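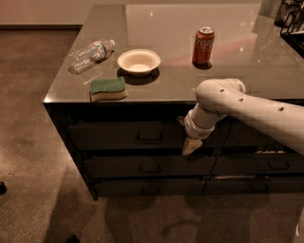 Section 2. Planning your station before you order

The best part of a Pileck arm setup is the afternoon you spend with a tape measure and a price sheet, before a single box shows up! A good plan starts with the jobs you want done, and everyday clutter makes a great first job list. Take a bottle on its side, an open bowl, a flat sponge and an upright soda can on a glossy countertop: four shapes, four different grips, and a shiny surface that throws back spots of light. Write down your own list like that one and keep it next to you for the steps below.

Step 1. List your objects. Note the widest side of each, and whether it stands up, lies flat or rolls. Soft things like sponges go on the list too (they are more fun than you'd think).

Step 2. Measure your work surface. The Pileck base needs 800 mm of clear depth. Measure from the wall to the front edge, and do it twice if your wall has a baseboard.

Step 3. Look below the counter. If you want the arm to work with drawers as well, measure the height of the lowest handle from the floor and enter it on the Cukura worksheet under "Low reach."

Note: Open every drawer all the way when you measure. A drawer and an arm need room at the same time.

Step 4. Choose fingers. The Klinhom finger set comes in wedge and flat styles. Start with the wedge pair and add the flat pair in your second order, once you know what you keep dropping.

Step 5. Fill in the budget. Our own starter bench came to 1,457 dollars in stands, fingers, cables and lighting, on top of the arm itself. Of that, nearly 1,202 went to the stand and lighting, so please don't leave those lines blank.

CAUTION: Do not order a stand before you have checked your floor. Uneven concrete needs the leveling feet, and casters must be locked before the arm is powered on.

Step 6. Pick a delivery window. Wevley ships stands and arms separately. Ask for the stand first. October fills up early.

Note: Jae-in Nam goes over finished worksheets every Wednesday and loves the odd ones. Send yours in even if a few boxes are empty.

Go to Section 3 when your worksheet has a total at the bottom.

This site uses cookies to remember your settings. Accept all | Manage preferences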